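Handham Community Help > Kitchen > Small appliances

Steamed buns wrinkle and go dense after steaming – lid, water or timing?

Asked by kettle_row
Tags: steamer, buns, condensation, glass lid

I steam plain white buns in an electric steamer pot with a steel basket that drops into the top. Output is inconsistent. In most batches at least one bun comes out creased on top, and sometimes there is a translucent, dense patch as well. The same dough steamed on the stove in a bamboo basket did not do this.

Current procedure:

Dough: 288 g all-purpose flour, instant yeast, sugar, water, a little oil. Kneaded until smooth, rested, shaped, proofed again on paper squares.
Water: filled to the line inside the pot, cold start.
Time: 13 minutes from when steam appears at the lid.
Load: three buns, no liner, directly on the perforated floor.
Finish: power off, lid off, buns moved to a plate.

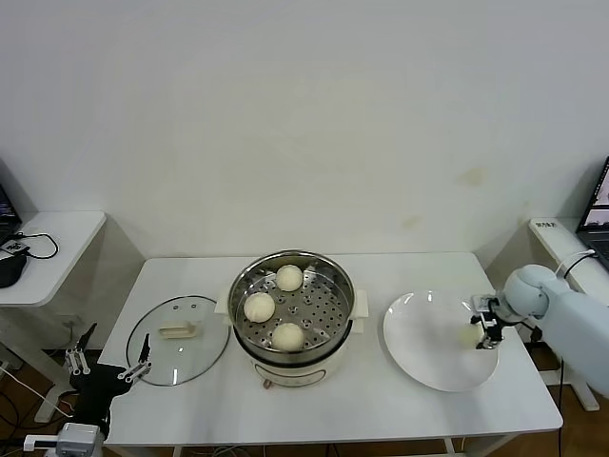 Three buns in the basket with the lid off. Plate on the right.

Things I have already changed without a clear result: brand of flour, resting time, and less water in the pot. The dial on mine has one useful heat setting, so I can't turn the boil down much. I would like to know which variable to look at first before I use up another bag of flour.

3 answers

Answer from Dionysis Kontogiannis
Marked as helpful by the asker

There are two separate faults that get reported as one. Check which you have before changing the recipe.

Fault 1: slight creasing, normal crumb inside. This is usually shrinkage after the lid comes off. The gas and steam in the bun contract when it meets room air. Cut the power and leave the lid on for five minutes, then prop it open a finger's width for another two. Do not lift it fully at the moment you switch off.

Fault 2: dense, glassy patches. Two common causes, water landing on the dough and overproofing. If the patches are on top and irregular, suspect water. If the whole bun is flat and heavy, suspect proofing. Press the side of a proofed bun with a fingertip. It should come back slowly and leave a shallow mark. If it stays down, it has gone too far and the steamer will not fix it.

From your photo the tops look slightly creased and otherwise smooth, so I would start with fault 1. Cut one open all the same. The surface alone will not settle it.

Your unit has a 1000 W element if it is the same Kiiskinen model I have, which is plenty for a single basket. On that one a full fill boils hard enough to spit through the holes. I stop 11 mm under the line. Use paper squares under the buns in the basket, too. You proof on them already, so leave them on.
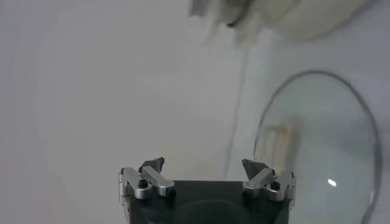
Glass lids are the other half of this problem. Steam condenses on the underside, and a flat or nearly flat lid has nowhere to send the drops except straight down. Bamboo absorbs a good part of that moisture, so your stove batches are not a fair comparison. Clear glass with a thin gray rim, like yours, can be fitted with a cloth: lay a thin cotton towel across the inside, fold the corners up over the top, and tie them above the handle. Keep the corners well clear of the heating base and the controls. Swap the towel for a dry one between batches. If the lid has a vent hole, the cloth must not block it.

Change one thing per batch. Order I would use: lid rest, then cloth, then water level, then proofing time.

Answer from usar_flatlander

Turn it down. Too much steam.

Comment from kettle_row: One usable setting, as stated in the question.

Comment from usar_flatlander: Missed that. Some people wedge a chopstick under the lid to let steam out. Works on my Clernemico, the buns just take a few minutes longer.

Answer from porchlight

Agree with the towel. I would add the flour. Strong bread flour pulls back more as it cools and you see it as wrinkles. Low protein flour gives a softer skin. You say you changed brand but not type, so it may be worth one batch.

Also check that the dough is really smooth before shaping. Air pockets under the skin collapse and leave dimples. I roll each portion flat with a pin, fold it in three, roll again, and only then round it. Takes longer and I don't always bother.

I don't agree about the five minute rest. On my pot it makes the bottoms soggy. Two minutes is enough for me – mine is a smaller pot, though.

Comment from Dionysis Kontogiannis: Soggy bottoms are usually from water sitting in the basket. Check that the holes are clear and the paper isn't covering all of them.

Comment from kettle_row: Did two batches. Lid rest only: creasing reduced, one bun still marked. Lid rest plus towel: no marks on any of them. Crumb was even in the one I cut. Will try the lower water level next and leave the flour alone for now.

Related questions
Can I stack a second basket on a single-basket steamer?
White scale in the pot after one month of hard water
Reheating frozen buns without a microwave
Paper squares sticking to the base of the bun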